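From: Ramiro Urquijo
To: practice list
Date: Jan 23, 2026
Subject: Re: [practice] Draft 14, section on "wet zone" tasks

Leire Alcaraz wrote:

> I think we should keep the wet zone clause as it stands in draft 14. Any
> work by an arm over a sink, tub or drain is done with a person within
> reach of the stop, the person does not put hands in the basin while the
> arm is powered, and the operator logs each grasp as success or fail.
> Heriberto and I went through the comments from July and most people were
> fine with it. Lucía asked for a splash rating on the wrist, but I would
> leave that to the maker's manual. Can we close this one?

Leire, I'd like to hold off closing it. I have read the clause four times and I still can't tell what it would make anyone do differently on a Monday morning.

Start with "within reach of the stop." Whose reach? At Atley we have a kitchen island with the sink set into it, and a person can stand at the side of that island, comply with every word of the sentence, and be looking at their phone. If we mean watching, we should write watching. If we mean a hand on the button, write that, and then expect people to stop following it by lunch. I would take a weaker rule that gets followed over a strong one that lives in a binder.

Then the log. Success or fail is a fine pair of boxes if you all agree on what success is. Nanami went back over 98 of our sink runs last year and found 19 marked success where the cup had been let go over the rack and ended up on its side. The operator thought the task was "release over rack." She thought it was "cup standing on rack." Neither was careless. The sheet didn't say. Rivton's people tell me they have the same argument over plates, and they have been at this longer than we have.

My bigger complaint is that the clause treats the sink as the hazard and says nothing about the rest of the counter. In practice the counter is also where people leave things. Bottles, snacks, somebody's laptop. The draft asks for a "clear work area" in 3.2 and never gives a distance. Clear of what, and how far out? The arm has an elbow, and the elbow goes places the gripper does not. I would sooner see a plain line saying that anything inside the full sweep of the arm either belongs to the task or comes off the counter before power-up. Electronics first.

On the splash rating I'm with Lucía, mostly. "Leave it to the manual" assumes the manual covers the tool end as well as the arm, and the Tarar manual I have here stops at the flange. Whatever you bolt on after that is your problem, apparently, cable and all.

What I'd propose for the next draft:

Replace "within reach of the stop" with "watching the arm and able to stop it."
Have each site write down the end state that counts as success, one sentence per task, before the first run.
Put the sweep rule in 3.2 and drop "clear work area."
Name the wrist and the gripper separately wherever we talk about water.

Elari has offered to try the wording at their site for a couple of weeks before we vote. I'd take them up on it. Heriberto, if you still have the July comments in one file, please send it round again – the archive link gives me a blank page.

Ramiro 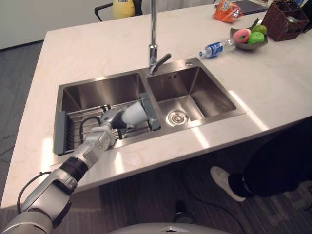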